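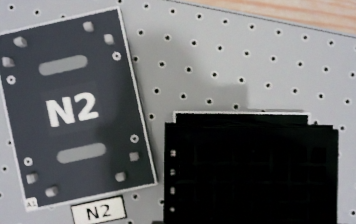
Visit to the Ollamis clinic network, Dursun district
September 17, 2024

The purpose of the visit was to see how the mobile tuberculosis screening program is running since the district health office took over the payroll in January. I traveled with Marin Shehu, who manages the Emley grant, and we spent two days on site.

The first stop was the main clinic in Vidunstead. The program has screened 2,000 people since the handover. Of these, 221 were sent for a chest X-ray. The nurse in charge showed us the paper register and the matching entries on the tablet. We compared one page of each and found two spelling differences in names and no missing results.

Outreach is done by nine community health workers, most of them former seasonal farm workers. They visit the packing sheds at shift change, when people have a few minutes to talk. Several told us that men over 50 still refuse to give a sputum sample at work but will do it if a cup is left at the house. The clinic now allows this, and a driver collects the cups before noon.

On the second day we went to the river villages. The road was slow and we reached only four of the households on our list. In one, a woman in her fifth month of treatment had received her tablets on schedule but had not been paid her travel allowance. The district office said the form was waiting for a signature. Marin will follow this up.

Supplies were in order at both sites, apart from a shortage of masks in the smaller size. The district has not yet decided who will pay for fuel next year. A meeting on that is planned with the transport section, and we have asked for the minutes.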